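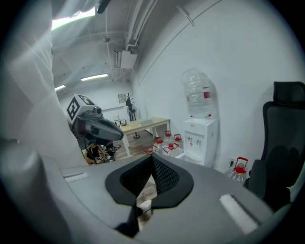 4 October 2019
Front room, Fellport unit

Second go at sorting the floor between the curtain and the table. I'm not convinced we're any further along than we were in May.

The pile is still cables and odd items. Black ones, white ones, a bit of tan and yellow mixed through. The plan says everything gets coiled, tagged and put in the Suvach tubs by colour. I don't see the point of sorting by colour when what we need to know is length and what's on the ends. Tried it the plan's way for 24 minutes, then went back to sorting by connector. Much quicker, though I would say that.

Tags: the Rano ones don't stick to anything thin. Wrapped 3 of them, two had let go by smoko. Order no. 3361 was supposed to be the "improved" stock. Same glue as far as I can tell. Masking tape and a marker until someone shows me better.

Curtain. The sheer white one hangs right down the side where the pile is. Ocampo reckon a sheer will keep the dust off whatever's behind it. Doubt it. I'd tie it back at the very least while we're working on the floor. Measured 82 cm of clear floor as the minimum for the tubs to slide out, and we don't have that yet.

Table with the light wood top stays where it is. Moving it was suggested again and I'm against it - the pile will just spread into the gap.

To do
- tie back curtain
- bin anything with a split sheath, no "might be handy" box
- test the long leads before they go in a tub
- ask Rano for a refund, not more tags

Stopped at the table leg. Rest on Monday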